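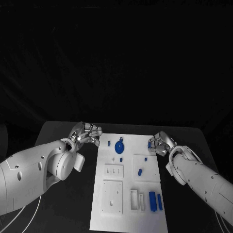

Quick one, it's Sunday night and I still have to pack.

So the right hand quit on us. Friday afternoon, 44 cycles into the peg job, and the fingers closed and just stayed closed. No alarm. Nothing in the log except the usual chatter. The arm kept going through its moves with a fist on the end of it, wich is the part that bugs me. It should have stopped.

Serena hit the e-stop. Good reflexes. I was still staring at the screen like a dope.

What we know so far:

- left hand fine the whole time, opens and closes on command
- right hand reported "open" while it was shut. That's the scary bit
- power cycle cleared it. Came back after 35 minutes
- swapped the cables left to right, fault stayed on the right

So not the cable. I'd have bet lunch on the cable. I did, in fact, and I owe Serena Cocco a sandwich.

My guess now is the position sensor in one of the fingers, and the controller believing whatever it gets told. Gemma Grasso over at Fasham saw something like it last year with a different hand and ended up adding a current check. If the motor's pulling hard and the hand says it's open, stop everything. Two lines of code, she said. Took me 90 minutes and it's more than 2 lines, Gemma.

Rule until we hear back from Ofori about the spare: no reaching in to straighten the sheet or fix a peg unless the arms are powered down. Paused doesnt count. I've been doing it paused for months, so that's on me.

Dulovden demo is still on as far as I know. Left hand only if we have to. More when I'm back.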